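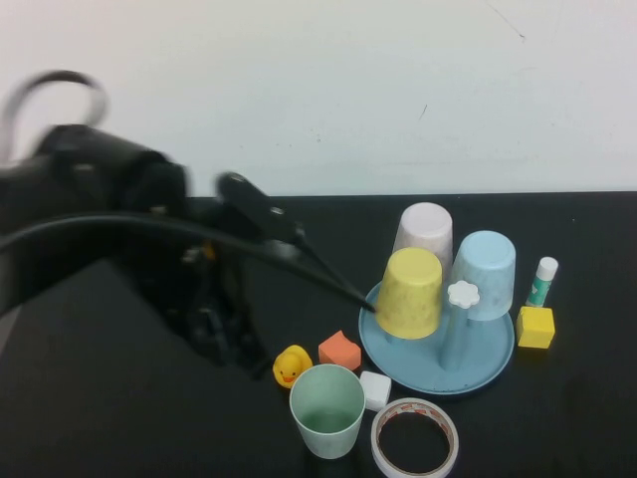 Minutes, Nutum Robotics Club
June 15, 2023

I'm doing the minutes again (my own fault for bringing a pen), so if I got something wrong, email me and I'll fix it before they go up on the page. We had 16 people, a good turnout for the summer! Octavio Navarrete ran the meeting. We started late on account of the pizza.

Last meeting's minutes
Approved. One correction: I had the Akstead room listed as ours through the fall, and it's only ours until the end of summer. Sorry, everybody.

Arm project
This took up most of the night. The task is still the cup stand, the blue one on the round tray with three cups hanging upside down on it. We argued for a long while over whether the arm should go for the yellow cup first or the white one at the back. Octavio wants the yellow, and I'm with him, it's right in front on the gripper's side and you don't have to reach over anything. The other camp says the white one is highest and ought to come off before we start bumping its neighbors. We took a vote and yellow won, 9 to 7, and then we talked about it for ten more minutes anyway.

The green cup stays off the stand, standing right side up on the table, until we've got the hanging part sorted out. The duck stays too. I know, I know, but the younger kids love the duck, and it's a harder shape to grip than the foam-sized cubes we practice with, so I'm calling it educational.

There was a complaint about the long cable hanging across the arm. Agreed, it needs to be tied back along the upper section with enough slack left for the wrist to turn. I said I'd pick up some Velcro straps. Also, please put the tape and the glue stick back where you found them after a run! They're part of the layout now, and moving them makes it really hard to compare one try with the next.

Prasthorpe contest
Sign-up is open and the contest is in November. Each club can enter 3 teams. We talked about sending all three, but I think we have enough drivers for two, and the rest would rather work on the arm. Left open until next time.

Money
We have $2,334 in the account. The Herrera grant would add $2,000 if we get it, and Octavio has the form mostly filled out. He needs a paragraph on what the students are learning, and I got volunteered to write it. Send me your ideas, please, even one sentence helps. No new spending was approved except my Velcro.

To do
Octavio: finish the Herrera form, ask Akstead about the fall
Me: Velcro straps, grant paragraph, these minutes
Everybody: tell Octavio if you want to be on a Prasthorpe team

We wrapped up at ten to nine. Somebody left a gray hoodie on the back of a chair, and I have it in my car.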